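# Shared Supplies at Trundside: Frequently Asked Questions

The following guidance applies to all users of the stationery and small-tools store at Trundside. It replaces the notes issued in April.

## Trays and compartments

**What is kept in a compartment tray?**

Each work table has one divided tray for pens, markers and other slim items. Rolls of tape and small bottles stay on the open table top while work is under way. They are returned to the cupboard at the close of the session. 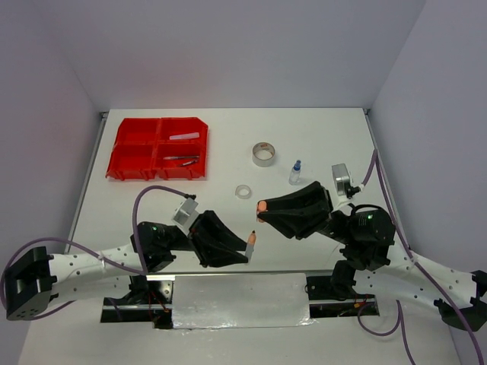 **How should a part-used roll of tape be stored?**

Fold the loose end under by a finger's width and lay the roll flat in the tape drawer. Metallic and clear tapes are kept in separate halves of the drawer. Rolls with less than one full turn remaining should be thrown away.

**May bottles be placed in the tray?**

Bottles are to stand upright on the table with the cap closed. They should not be laid in a compartment, even when empty.

**Who may change the layout of a tray?**

Requests are sent to Kerstin Fagerlund, who keeps the list of approved layouts. The store holds 264 trays, and a change to one table is normally made within 6 working days.

## Caps, tubes and other small parts

**Where should small loose parts be put?**

Caps and short tubes are placed in the lidded box marked Flomura on the lower shelf. A cap that belongs to a marker or bottle still in use is to be refitted at once. Parts are not to be left on the table overnight.
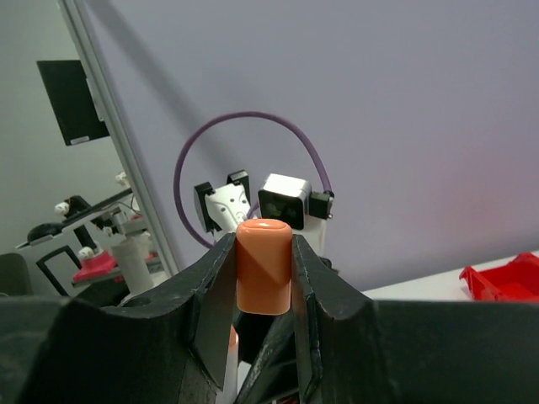
Armelle Jacquet has asked that the lidded box be emptied more often, as by the end of the month she finds it quicker to open a new marker than to search for a matching cap. The box will now be sorted every two weeks.

**What happens to parts that cannot be matched?**

They are held until the next sorting and then recycled where the material allows. At the last stock check, 1,031 items were returned to use.

**How is a missing item reported?**

Write the item and the table number in the book beside the store door. Replacements may be collected from Ivar Vik between 9 am and noon.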